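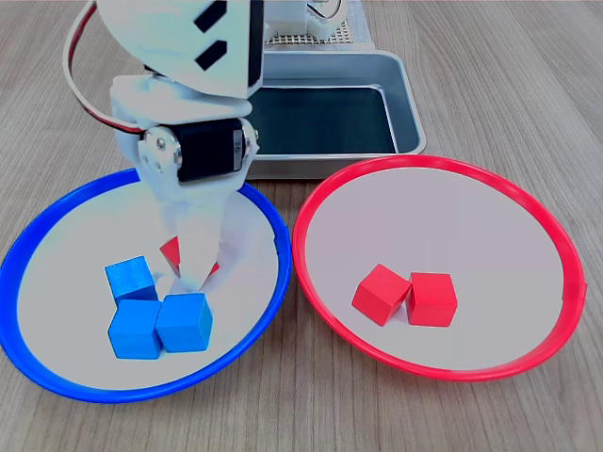

Science for Curious Kids / Light and Color

Why Is Red Red and Blue Blue?

by Darcy Baxter

When I was in second grade I had a red sweater that I loved more than any other piece of clothing in the world. One night I woke up, looked at it hanging on my chair, and it was gray. Completely gray! I was sure somebody had swapped it. In the morning it was red again, and I spent all of breakfast trying to explain this to my mom, who was busy looking for her keys.

I've been wondering about color ever since, so let's talk about it. We'll need some light first.

Light is a mix

Sunlight looks plain, or a little yellow late in the day. It's hiding a lot, though. If you send sunlight through a glass prism, or through a sky full of raindrops, it spreads out into red, orange, yellow, green, blue and violet. All of those were in there the whole time, traveling along together.

Light travels in waves, a bit like the waves on a lake but much, much tinier. Red light has the longest waves we can see. Violet light has the shortest. Blue is down near the short end too, and green sits in between. When all those waves reach your eye at once in the right mix, your brain calls it white.

So where does the red come from?

Think about a red wooden block. Light from the window or the lamp lands on it, and every color in the mix arrives at the same moment. The coloring in the block soaks up most of the greens and blues. (Scientists say it absorbs them.) It doesn't soak up much of the red, so the red bounces off and flies out into the room, and some of it goes into your eye. Hello, red!

A blue block does its soaking the other way. It swallows the reds and yellows and sends back mostly blue. A white plate bounces nearly everything back at you, and if somebody has put a blue rim on that plate, the rim keeps the reds for itself while the middle goes on bouncing everything. A blackboard swallows almost all of it and gives you hardly anything back.

The stuff that does the soaking up is called pigment. There's pigment in paint, in crayons, in strawberries, and in your own skin and hair. The light that gets absorbed turns into a little bit of heat, and that's why a black T-shirt feels so much hotter than a white one in August.

Your eyes have a part in this too

At the back of each eye there is a thin layer that catches light. It's packed with tiny cells, and the ones that handle color are called cones. Most people have three kinds. One kind is best at noticing long waves, one likes the middle-sized ones, and one likes the short ones. Your brain compares the messages from all three and makes up its mind — banana yellow, frog green, whatever it may be.

Cones need plenty of light to do their job. When it gets really dark they pretty much quit for the night, and a different set of cells called rods takes over. Rods are great in dim light but they can't tell one color from another. So there you have the mystery of my gray sweater! Go look at your own clothes in a very dark room sometime. Give your eyes a few minutes to get used to it.

Some people have cones that work differently, and for them certain reds and greens can look a lot alike. My uncle is one of these people. He cooks hamburgers with a thermometer and asks my aunt about the tomatoes.

Dogs have only two kinds of cones. They see blues and yellows pretty well, but a red ball in green grass is hard for them to pick out by color. If you've ever wondered why your dog ran right past it, well, now you know. (A blue ball is a kinder choice.)

A trick to try

Color a big, bright red circle on white paper. Put a tiny black dot in the middle. Now stare at the dot for 30 seconds without letting your eyes wander. Then look at a blank sheet of white paper and blink a couple of times.

You should see a ghostly circle floating there, and it will be a bluish green! The cones that were working on all that red have gotten a bit tired. When you look at the white paper, they send a weaker message than the others do, and your brain ends up seeing white with some of the red missing. It fades after a little while. Try it with blue and see what color ghost you get. Mine comes out yellowish, but my sister swears hers is orange.

Blue without any blue in it

I saved my favorite part. A blue jay has no blue pigment at all. If you find one of its feathers and hold it up so the light comes through from behind, the blue goes away and it looks brownish. The feather is built with incredibly small structures inside, and the way light scatters off them sends blue back to your eyes. The sky has no blue pigment in it either. Air scatters short waves much more than long ones, so blue light comes at you from every direction.

Late in the day, sunlight has to pass through a lot more air to get to you. Most of the blue gets scattered away before it arrives, and the oranges and reds are what's left over. My kitchen faces west, and in winter at 5 in the afternoon the whole wall over the stove turns pink.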